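Prulari – carnet sonore des oiseaux d'eau et des chemins de rive

Fiche de présentation du jeu de données, à lire avant d'ouvrir les fichiers

Bienvenue, et merci d'être arrivé jusqu'ici. Prulari rassemble des enregistrements de chants et de cris d'oiseaux faits au bord de l'eau, par des gens qui aiment se lever tôt et qui ont accepté de partager ce qu'ils avaient dans leurs tiroirs. Le projet est né d'une conversation entre Mitra Tehrani et Pejman Babaei, qui s'échangeaient depuis des années des fichiers aux noms impossibles (« canal_bon_final_2 » reste un grand classique) et qui ont fini par se dire qu'il fallait mettre tout cela au propre. La présente version a été déposée le vendredi 22 février 2019.

Ce que contient le dépôt

Le jeu compte 841 enregistrements, tous au format WAV mono, accompagnés d'un fichier de métadonnées et d'un petit lexique. Les fichiers durent en général moins de deux minutes. Il y a quelques exceptions, notamment une longue série de rousserolles effarvattes que Pejman refusait de découper, et après l'avoir écoutée en entier un dimanche matin avec un café, nous lui avons donné raison.

Les enregistrements proviennent de 29 points d'écoute, répartis le long de canaux, d'étangs et de digues. Chaque point porte un code à trois lettres, repris au début du nom de fichier. Vient ensuite le mois, puis un numéro d'ordre. Ainsi, un fichier nommé PLI_08_017 a été enregistré en août au point PLI, et c'est le dix-septième de la série. Les heures sont données en heure locale, sans correction pour l'heure d'été : pensez-y si vous travaillez sur le chœur de l'aube, car la différence compte beaucoup à ce moment-là.

Organisation des dossiers

audio/ – les enregistrements, rangés par point d'écoute
notes/ – les carnets de terrain recopiés, un fichier texte par sortie
lexique/ – le vocabulaire employé pour décrire les sons
metadonnees.csv – une ligne par enregistrement
LISEZMOI.txt – le texte que vous avez sous les yeux

Le fichier metadonnees.csv comporte les colonnes suivantes : code du point, mois, heure de début, espèce principale, autres espèces entendues, force du vent, initiales de l'auteur, remarques. La colonne « remarques » est libre, et elle l'est vraiment. On y trouve des choses utiles (« deux mâles qui se répondent, le second plus loin ») et d'autres qui le sont moins (« oublié les gants »). Nous avons hésité à faire le ménage, puis nous avons tout gardé, parce que ces petites phrases expliquent parfois un bruit de frottement ou une coupure un peu brusque.

Les points d'écoute

Nous avons privilégié les endroits où l'on peut marcher longtemps près de l'eau, en s'arrêtant quand quelque chose chante. Un chemin revêtu a ses avantages : le pas y est plus discret que sur le gravier, et l'on peut repartir sans abîmer la berge. Il a aussi ses défauts, à commencer par les vélos, dont le cliquetis de roue libre se promène exactement dans les fréquences du bruant des roseaux. Mahsa Shokri a consacré une note entière à la question, avec des exemples à écouter, et nous vous la recommandons chaudement.

Les chemins qui séparent une prairie d'un plan d'eau sont nos préférés. D'un côté les alouettes et les pipits, de l'autre les foulques et les grèbes – il suffit parfois de tourner le micro d'un quart de tour pour changer complètement de compagnie. 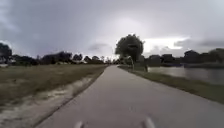 Comment les sons ont été annotés

Chaque enregistrement a été écouté par deux personnes, d'abord séparément. Quand les deux étaient d'accord sur l'espèce principale, on gardait leur réponse. Dans le cas contraire, le fichier partait chez Meirion Hopkin, dont l'oreille pour les fauvettes paludicoles nous a sauvés plus d'une fois, et qui nous renvoyait toujours sa réponse accompagnée d'un commentaire deux fois plus long que le nôtre. Il reste malgré tout une trentaine de cas indécis, que nous avons préféré marquer « incertain » dans le tableau. Si vous en reconnaissez un, écrivez-nous, vous ferez des heureux !

Le lexique distingue le chant, le cri de contact, le cri d'alarme et les bruits mécaniques (battements d'ailes, claquements de bec, envols sur l'eau). La frontière entre cri de contact et cri d'alarme est fragile chez la foulque. Touran Parsa a rédigé une page à ce propos dans le dossier lexique, et nous suivons ses définitions partout.

Limites à garder en tête

Le printemps est très bien servi, l'hiver beaucoup moins, et le mois d'août est presque uniquement représenté par le point PLI, près de Plisdale, où Mahsa passait ses vacances. Les espèces nocturnes manquent à peu près toutes. Évitez donc de tirer de ces fichiers des conclusions sur l'abondance des oiseaux : un enregistrement dit qu'un oiseau a chanté et que quelqu'un était là pour l'entendre, et c'est déjà bien joli.

Le vent s'entend souvent. Nous n'avons appliqué aucun filtre, à vous de choisir le vôtre selon l'usage.

Utilisation et citation

Les fichiers peuvent être écoutés, copiés et modifiés librement pour l'étude, l'enseignement ou le simple plaisir. Pour un usage commercial, demandez d'abord à Mitra, qui répond vite et gentiment. Si vous citez le jeu, la formule « Prulari, carnet sonore des oiseaux d'eau » avec le numéro de version nous convient très bien.

Pour signaler une erreur, indiquez le nom complet du fichier et le moment en secondes où se trouve le passage douteux. Les corrections sont reportées dans la version suivante, avec le nom de la personne qui les a proposées, sauf si elle préfère rester discrète.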